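The Open Day at Drerkdale

My aunt had worked at the Pulari warehouse in Drerkdale for so long that she talked about the building the way other people talk about a difficult cousin, and when the letter came in September saying that families were welcome to see the new picking arms, she put it on the refrigerator under the good magnet and told me I was driving.

I was glad to drive. I had been staying with her since the spring, and in all that time I had never seen the inside of the place, though I knew a good deal about it. I knew which door stuck, and that the coffee was better upstairs, and that Chornovol, the town across the river where they used to do the packing, had never once sent a pallet over with the labels facing out.

We got there a little before ten. There were paper arrows taped to the floor and a table with cookies, and a young man in a Pulari vest who gave each of us a sticker and said there were 182 of us signed up, so would we please keep to our group. Our group was mostly grandchildren. One of them had brought a stuffed rabbit, and he held it up at every window so that it could see too.

The arms stood in a long bright room behind a yellow line. They had been built by a company called Linis, and the woman from Linis who showed them to us had a lovely slow way of talking, as if she had all day and hoped we did as well. She explained that the arm didn't know what a tote was, not in the way we do. It had been shown the edge of one, over and over, by people holding a pair of handles and moving them just so, and it had learned to go looking for that edge.

"Sixty hours of that," she said, "and my wrists can tell you about every one of them."

My aunt laughed out loud. She has wrists like that herself.

Then the arm started up, and the room went quiet, even the boy with the rabbit. I had expected something fast, I suppose, with a lot of hissing. It came down toward the tote so slowly that I found I was leaning over the line to help it along. It stopped. It seemed to think. It shifted a little to the left — a finger's width, no more — and came down again, and I heard my aunt let out her breath next to me.

"It's feeling for the lip," she said. "You have to feel for the lip or you bend it."

"Did they teach you that?" I asked.

"Nobody taught me that. I bent a few."

She stayed at the line after the others had gone on to the cookies. The woman from Linis came over and stood with her, and the two of them got to talking about totes, the stiff ones and the ones that go soft in August, and how you can tell by the sound when you set one down wrong. I sat on a step stool and ate 2 cookies and waited. I have rarely seen my aunt so happy. She showed the woman how she does it, thumb inside and fingers out, on a tote that was sitting there on the floor, and the woman asked her to do it once more, slower, and wrote something on the back of a map.

On the way home my aunt held her sticker in her lap and smoothed it flat with her thumb. We were past the bridge before she said anything.

"It's too careful," she said. "But I was too careful, my first year."

She wanted to know if they would have another day like it in the spring, and whether I thought they would let her try the handles. 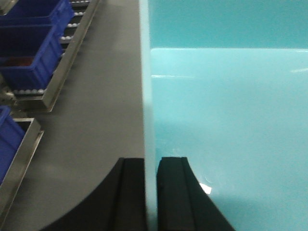 Marisol wrote in underneath to say that her mother had packed boxes for thirty years and would have stood at that yellow line until they turned the lights off, and could we please find out in the spring whether the aunt gets her turn at the handles.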